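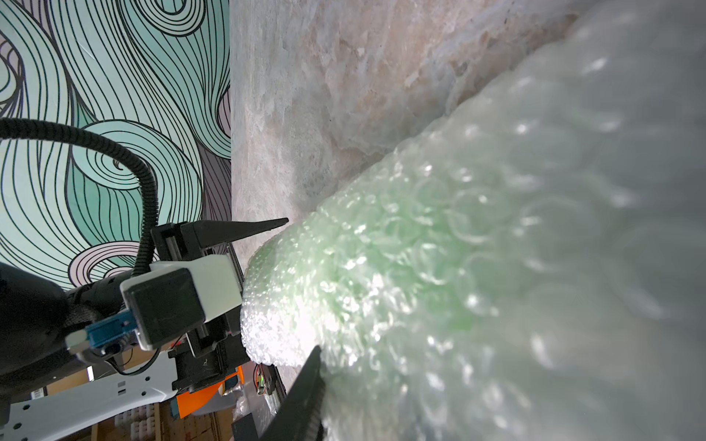 Is the "full value protection" from a moving company worth paying for?

Posted in Moving & Storage
Larasati Nair

We're moving from a two-bedroom apartment to a small house in March, a bit over 600 miles. I got a quote from Rumier for $3340, which seemed fair until I read the second page. The basic price only covers our things at 60 cents a pound per item. The salesperson wants me to add full value protection for a few hundred more, and she keeps telling me that "most families" take it.

Maybe they do. I'm suspicious of anything I get called about twice in one afternoon. When I asked what happens if a lamp shows up broken, she said they would "make it right," and when I asked what that meant in dollars she said it depends on the claim. There's also a deductible she didn't bring up until I asked.

We don't own much that's expensive. The things I'd be upset about are a set of dishes from my grandmother, a decent TV, and a sewing machine that weighs 15 pounds and cost far more than the nine dollars I'd get for it under the basic deal. I was planning to pack the dishes myself. My brother says that if you pack your own boxes they won't pay for anything inside them, protection or no protection. Is he right? And does anyone know whether renters insurance covers a move? I called mine and got two different answers from two people.

I have a second quote from Callthorpe for $3064, but I can't find a street address for them anywhere, so I'm not sure I count that as a quote.

Abundio Zepeda

I worked in the claims office of a moving company for a while (not either of yours), so take this as one person's view from the side of the desk that was trying to pay less.

Your brother is mostly right. The paperwork marks each box as packed by the owner or packed by the crew. If an owner-packed box arrives with no damage on the outside and there's a broken plate inside, the usual reply is that it was packed badly, and you'll have a hard time proving otherwise. If the box itself is crushed or has a hole in it, you have a much better argument. Take a picture of it before you open it, and write the damage on the delivery sheet before you sign. People sign first and look later, and the company is very happy about that.

As for what you'd be buying, full value doesn't mean you get a check for a new one. The company generally gets to choose between repairing the item, replacing it with something similar, or paying you what that would cost. "Similar" is where the arguments happen. Get these in writing before you pay for it:

The deductible, and whether it applies once or to each item.
The total value they're using for your shipment. It is often figured from weight, and it may have little to do with what you own.
The rule for high-value items. Anything worth more than $100 a pound usually has to be listed on a separate form. Skip the form and they can limit what they pay.
How long you have to file. Nine months is normal for a move between states.

Renters insurance varies. Many policies cover theft or fire while your things are on the truck and don't cover breakage. That may be why you got two answers — each person was thinking of a different kind of loss. Ask them to point to the page.

For what you describe, I'd put the dishes and the sewing machine in your own car and then look at the price again. With those gone you're insuring a TV and some furniture, and I doubt it's worth a few hundred dollars. If they won't fit in the car, have the crew pack the dishes and watch them do it.

On Callthorpe: a company moving you across state lines needs a USDOT number. Ask for it and look it up. If they get vague, you're done with them.

Jonell

We paid for the extra coverage on our last move and nothing broke, so was it worth it? No idea. My cousin didn't pay for it and her table lost a leg. They sent her a check that wouldn't have covered dinner.

I would never let them pack for me though. They charge for every single box AND the tape. Use towels for the dishes, stand the plates on edge, done.

Larasati Nair

Thanks, both. I measured the trunk and the dishes will fit if the dog's crate goes on the truck. I asked Rumier for the deductible in writing and they sent me a brochure, so I've asked again. Callthorpe says someone will call me back with the number.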